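Plekach water utility to replace 3000 meters starting in April

Notices go out to customers on Friday. 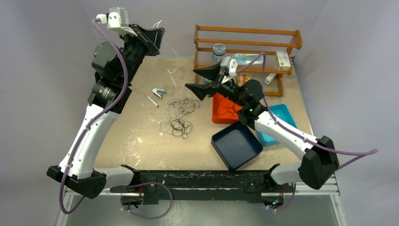
Will customers have to pay for the new meter? The utility covers the meter and the standard installation, and customers pay only for repairs to pipe on their own side of the shutoff valve.

The Plekach water utility will begin replacing residential water meters in April, starting with the Opoku district. The program covers 3000 connections, all of them fitted with mechanical meters that are past their rated service life. The first phase takes in 416 addresses north of the rail line.

The new units are ultrasonic and have no moving parts. They store hourly readings and send them by radio to a receiver once a day. Motimier, the contractor, will install the meters and the receivers under a single agreement. Billing stays on the present two-month cycle.

Fiifi Bawa, the utility's metering engineer, said old mechanical meters tend to under-record at low flow, so a dripping faucet or a leaking toilet valve may not register at all. "Some households will see a higher reading with no change in use," Bawa said. "The first bill after the swap will show the final reading from the old meter and the opening reading from the new one on separate lines."

Water will be off for up to 2 hours during each installation. An adult must be present if the meter is indoors. Meters in curb boxes can be changed without an appointment, but the box has to be clear of soil, parked vehicles and stored items. Customers with indoor meters should leave enough open space in front of the pipe for a technician to work with a wrench.

Installers will photograph the final dial reading before removing each old meter. The readings will be held for one full billing year in case of a dispute.

Properties with fire sprinklers or a service line wider than one inch are excluded from this phase. They will be handled separately once the larger meters have been tested at the Fastavwood pumping station, where 1024 hours of continuous running are required before the units are accepted.

Jadwiga Kołodziej, who manages customer accounts, said appointment slots will be listed on the notices by street. Customers who need an evening visit can request one by phone — the last slot of the day starts at 6 p.m.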